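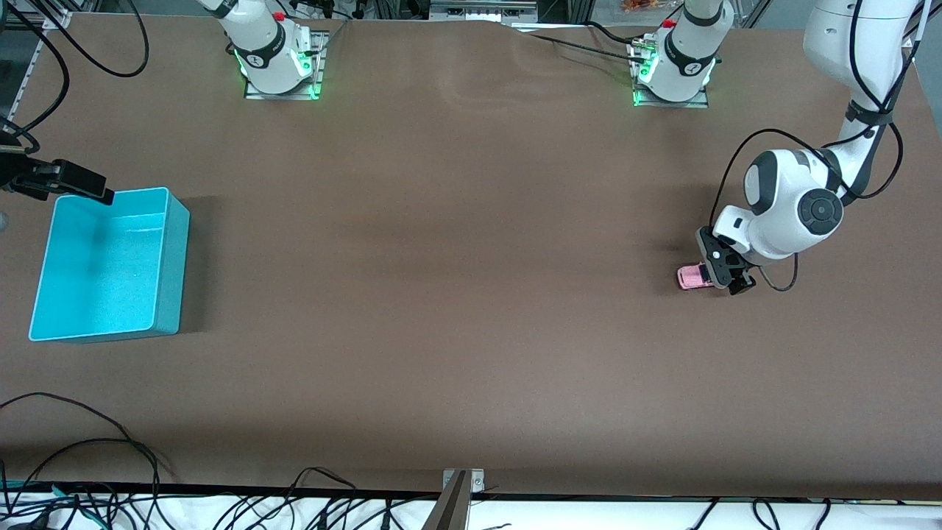 Notebooks > Mastbridge workshop > Sorting table

March, started at 8 with coffee

I have settled on the teal bin for the small flat pieces, after far too much dithering between that and the Mitier tray, which I never really liked. It has straight walls and a decent rim, and the color shows up nicely against the brown tabletop – my eyes are grateful! The pink pieces go in first, then whatever is left from the Michiels box. Els Dekker would like the bin kept on the left, and I'm happy to go along with her. Still to do: wipe the table down, find the lid for drawer 19, and write a fresh label for the shelf.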